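Merkolell Bin Picking Set: README

Hi! I'm Verena Gruber, and I put this folder together from the picking cell at our returns warehouse in Steltulside. Last updated Jun 21, 2021. If you only want the files, skip down to the folder layout, but I'd love it if you read the part about the people first.

Why we have this

We handle returned household stuff and toys for a handful of online shops. Everything arrives mixed up, and for years the job was standing at a bin, grabbing one thing at a time and putting it where the scanner told you. I did it myself for two winters (my wrists still remember the December rush). The arm started taking a share of that work at one station, and I moved over to keeping its logs, which is how I ended up writing a README!

The set has 2582 picking attempts, split into 34 sessions. Each attempt is one try at one item, good or bad. Please don't throw the bad ones out, they're the reason we saved any of this.

See-through things are their own headache. Cups are the ones we talk about most on shift, because the shiny bin wall throws the color right back and you get a second, blurry cup that isn't there. Solid items like the toy dolphin (or fish, we never did agree) sit in the same bins, so you can compare. 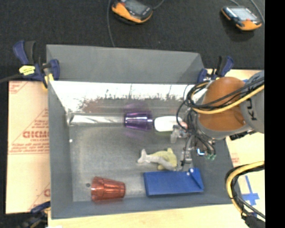 What changed for the crew

Less reaching, more watching. Someone still stands near the cell, clears jams, resets the bin and tags each attempt. Some of my coworkers like that a lot. Others miss having a rhythm of their own, and I get it, waiting on a machine is tiring in a different way. We swap every 60 minutes now, which the crew asked for after the first month, and it helped more than any software update did.

No one lost hours at our site over this. The Clendden site is setting up its own station and I can't speak for how they'll staff it.

Folder layout

sessions/ has one folder per session, with stills and a log
tags/ has the crew's labels, one text file per session
notes/ has our shift notes, typed up by me, typos included

Known problems

19 attempts have no tag. I left them in and marked them "blank".
Glare washes out pale items pretty badly in places.
"Cup" and "tumbler" both show up in the tags and mean the same thing.
Session names starting with "Wattimena" are from the old bin layout, so don't mix them with the rest.

Using it

Free for research and teaching. Please don't use the shift notes to rate or compare workers; that was the deal when the crew said yes to sharing them. Found a wrong tag? Send me the session name and the attempt number and I'll fix it in the next version.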